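Pevside community lunches to move to smaller plates and new booking times

7 Sep 2026

The Pevside Community Lunch Service has confirmed changes to the way meals are booked, served and paid for at its dining room on Châu Street. The new arrangements follow a review of the service which began in April and drew on comments from regular diners, carers and kitchen staff.

Lunch will continue to be served five days a week. Diners will be asked to choose one of two sittings when they book, and each sitting will have places for 23 people. A further 12 meals a day will be prepared for home delivery to residents who are unable to travel.

The review found that many older diners were put off by large portions and would prefer to start with less and ask for more. Main courses will therefore be offered in a standard or a light portion, with second helpings of vegetables available at no extra charge. Soup and bread will be served at both sittings.

A plain round plate on a light wooden tabletop: pale blue in the first picture, pale yellow-green in the second. 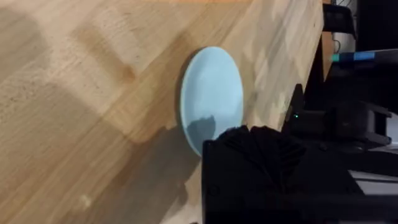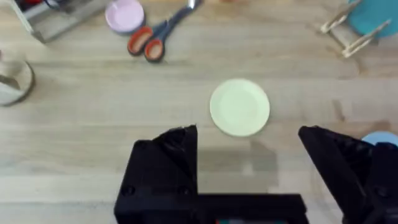
Booking and payment

Places may be reserved by telephone or in person at the Kiro Road office until noon on the day before the meal. Bookings made after that time will be accepted only where a place has been cancelled. Regular diners may make a standing booking, which will be held until they ask for it to be changed.

The price of a standard lunch will remain the same. The light portion will be charged at a lower rate, and payment may be made by card or in cash. Residents who already receive help with the cost of meals do not need to apply again.

Dietary needs

Vegetarian and gluten-free dishes will be on the menu every day. Diners with an allergy are asked to tell the office when they first book, so that the kitchen can keep a written record. Soft meals can be provided on request.

Transport

The Liltico minibus will run before and after each sitting, stopping at the library, the health centre and the Kiro Road office. Seats should be booked at the same time as the meal. Passengers who use a wheelchair are asked to say so when booking, as the number of spaces on board is limited.

Printed menus and a large-print version of the new timetable are available from the office and at the library.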